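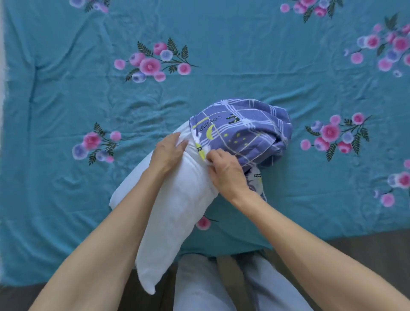
Call for Participants: Household Bed-Making Study

Dosemance invites adults to take part in a study of how people change bed linen at home. The study is led by Jannik Hellwig and covers everyday tasks: fitting a sheet, putting a pillow into its case, and folding the used linen for washing.

Participants will complete 5 sessions in a furnished bedroom at our Geltum site. Each session includes 4 tasks, carried out at the participant's own pace. Sheets, pillows and pillowcases are provided in a range of prints and sizes. No particular method is required — participants should work as they would in their own bedroom.

Applicants must be 18 or older and able to lift a mattress corner without discomfort. Experience in hotel or hospital housekeeping is welcome but will not affect selection. Participants who complete all sessions will receive a payment of $400.

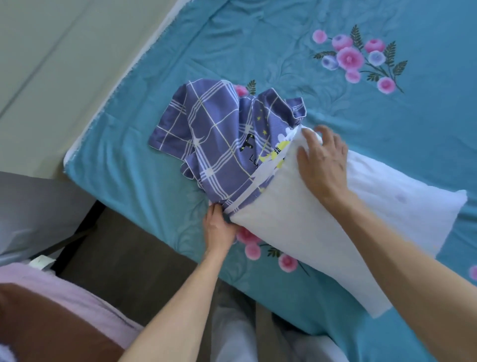 May I bring my own pillowcases?
Participants are asked to use the linen supplied, so that everyone works with the same set of items.

To apply, send a short letter stating your age, your availability and any allergies to fabrics or fillings. Letters should be addressed to Wolfram Brinkmann, Participant Office, and must arrive by July 30, 2020. Selected applicants will be notified in writing.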